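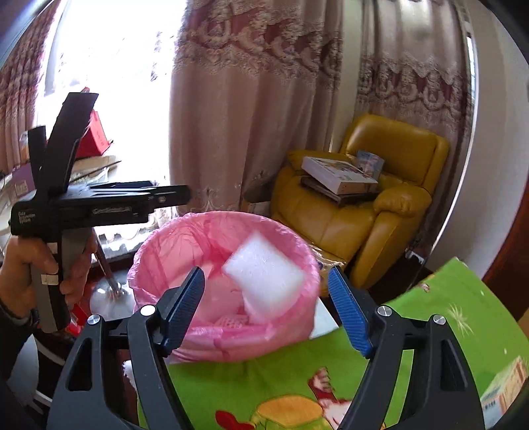 添付1:手元カメラ、片付けタスク。ゴミ箱(ピンクの袋)の上で指が開いてるところ。奥の窓は白飛び

件名:片付けタスクの手持ちデモ、リプレイすると開くタイミングがずれる+位置が飛ぶ
プロジェクト:Plornedero 家庭内片付け
ツール:Wollisik(収録と変換)、Brirka(リプレイ)
状態:対応中
優先度:高め。土曜の収録までに原因だけでも

■ 症状
手持ちグリッパでやったデモをBrirkaで腕に流すと、ゴミ箱のところで二種類おかしい。

a) 指の開き始めが遅い。腕はもう箱の上を通り過ぎかけてて、そこでやっと開く。白いブロックが縁に当たって外に落ちる
b) 箱に近づく途中で手先の位置が一瞬横に飛ぶ。飛んだあと戻る。腕は律儀に追っかけるので、ガクッとなって保護停止がかかる

aはほぼ毎回。bは出たり出なかったり。
人がやってるときは普通に入ってる。収録の映像見ても変な動きはしてない。なので手の動かし方じゃなくて記録側か変換側だと思ってる。

■ 環境
・グリッパは両手に持つやつ、カメラはグリッパ側についてるもの
・収録設定 30fps
・変換はWollisikのデフォルト、平滑化あり
・腕の側はÞorgeirssonのコントローラ、設定は先月から触ってない(はず)
・場所は居間。柄のカーテン、窓、マスタード色の肘掛け椅子の前に箱。下は緑の絵つきカバー

■ 再現手順
1. 問題のエピソードをBrirkaで開く。966フレームのやつ、ファイル名はチケットの関連欄
2. 速度は等倍、腕は空中で(箱は置かない。ぶつけるので)
3. 箱に寄るところで手先の軌跡と開度を同時に表示
4. 軌跡の段差と、開度の立ち上がりの遅れを確認

等倍より遅くすると保護停止はかからない。でも段差はそのまま残ってる。遅くして「直った」と書かないこと、前のチケットでそれやって混乱した。

■ やったこと(順番どおり)

・グリッパの開閉キャリブレーションやり直し
全閉と全開を取り直した。全開側の値が少しだけずれてた。直したがaは変わらず。ずれてたこと自体は別件で残しとく。指の青いパッドを交換したあとに取り直してなかったぽい。

・時計合わせ
左右のグリッパと収録PCの時刻を同期し直して、短いデモを撮り直し。変わらず。ログ上は同期ずれの警告も無し。

・開度だけ生データで見る
ここで当たり。生の開度は映像と合ってる。指が動き出すフレームで開度も動き出してる。変換後のファイルだと遅れてる。てことは変換の中。

・平滑化を切って変換
aがほぼ消えた。開き始めが映像どおりになる。そのかわり手先がプルプルする、腕に流すと音がうるさいし見ててこわい。

・平滑化を手先だけに掛けて開度は素通し
Wollisikの設定に項目があった、開度のフィルタを別にするチェック。デフォルトだと手先と同じ窓幅が開度にも掛かる。開度は階段みたいに変わる信号なので、なまらされて閾値を超えるのが遅れる。リプレイ側は閾値で開閉を決めてるのでもろに効く。
これで腕に流した。空中では合ってる。箱を置いて流したら白いブロックは中に落ちた。一回だけだとアレなので続けて流して、やっぱり入る。aはこれでいいと思う。

・b、位置飛びのほう
開度とは関係なし。平滑化を切った生の手先位置にも段差があるので、変換より手前。
段差の直前の映像を見ると、手元カメラが窓のほうを向いてる。窓は真っ白。カーテンは同じ模様の帯がずっと続いてて、特徴点を取り違えやすい絵だと思う。それに加えて自分の持ってるもう片方のグリッパがでかく映り込む。黒い本体と指がカメラの左側をかなり隠してて、動いてる物に特徴点が乗ってる可能性もある。
どれが主犯かはまだ切り分けできてない。

・切り分け その1、窓
カーテンを全部閉めて同じ動きで撮影。段差が小さくなった。ゼロではない。部屋が暗くなって今度はブレが増えた。照明足さないと比較にならないかも。

・切り分け その2、もう片方の手を引っ込める
箱に入れるとき、使ってないほうの手を体の横に下げて撮影。段差なし。何回か撮って一回も出ず。窓は開けたままでこれ。
なので映り込みがいちばん怪しい。ただ両手使うタスクだと引っ込めるわけにいかない…

・切り分け その3、マスク
Wollisikに「反対側の手を無視」みたいなマスク機能がある。試した。画面の下から出てる自分の指の部分は固定マスクで消えてるけど、反対側のグリッパには効いてない。マニュアルだと対応機種にチェックを入れるらしい。うちの機種が一覧にない。問い合わせ中。

■ 数えた結果
同じ日に撮った片付けタスク31本を全部かけ直して、bの段差があったのが約2割。出てるのは全部、箱に寄るときに反対の手が画面に入ってるやつ。反対の手が入ってても出ないのもあるので、窓との組み合わせかもしれない。ここは断言しない。
aは開度フィルタの設定変更だけで全部直る。撮り直し不要。生データから変換し直せばいい。

■ 当面の運用(収録の人むけ、読んで)
・片手で済む動作のとき、空いてる手のグリッパは下げておく。カメラの前に出さない
・窓側に向かって寄らない。箱の位置を動かせるなら、窓を背にして入れられる場所に
・カーテン全閉はまだやらなくていい。暗くてブレる
・パッドを替えたら開閉キャリブレーション。必ず。替えたことをメモに書く
・放すときは箱の上で一拍止まってから開く。急いで流しながら開くと、多少の遅れでも縁に当たる。腕は人間ほど融通きかない
・袋のふちを箱の外に折り返すのはそのままでOK、毎回同じ感じにしといてもらえると助かる
・段差ぽいのが出たデモは消さない。残してこのチケットに番号だけ貼ってくだい

■ 変換する人むけ
・「開度フィルタを分離」にチェック、開度側はフィルタなし
・手先側はデフォルトのまま
・古いプリセットを読み込むとチェックが外れる。これで一回はまった。プリセット読んだあとに確認
・変換済みの古いファイルは学習に混ぜないこと。開くタイミングが遅いデモと正しいデモが混ざるのがいちばんまずい。旧フォルダに移動ずみ

■ 未解決
・反対側グリッパのマスク、うちの機種で使えるか。Wollisikの返事待ち
・保護停止のしきい値をÞorgeirsson側で緩めるか。個人的には反対。段差のほうを直すべきで、緩めたら本当にぶつかったとき止まらない
・Brirkaで流す前に段差を自動で弾くチェックが欲しい。隣のフレームとの移動量を見るだけで足りそう。スクリプトは途中まで書いた、続きは昼以降
・全開値のずれがいつからか不明。先月のデータも見ないとだめかも

■ 追記(夕方)
自動チェックのスクリプト動いた。目視で段差ありとしたやつは全部ひっかかる。余計にひっかかったのが少しあって、見たら手首を速く返してるだけだった。回転は見ずに位置だけ見るように直す。
あと段差の前後だけ切って残りを使う案が出てるけど、箱に入れる直前がいちばん欲しい部分なので切りたくない。そのデモは丸ごと外して撮り直しで。

■ 追記2
Wollisikから返事。マスクは次の版で機種追加予定、時期は未定とのこと。それまでは手でマスク画像を描いて渡せるらしいが、反対の手は動くから固定マスクじゃ無理では?と聞き返した。返事まだ。
aのほうは別チケットに分けてクローズする。こっちはbだけ残す。
土曜は箱の置き場所変えて、空いてる手は下げる運用でいく。撮ったらその場で一本変換してBrirkaの空中リプレイまで通してから次に進むこと。まとめて後で、は無しで。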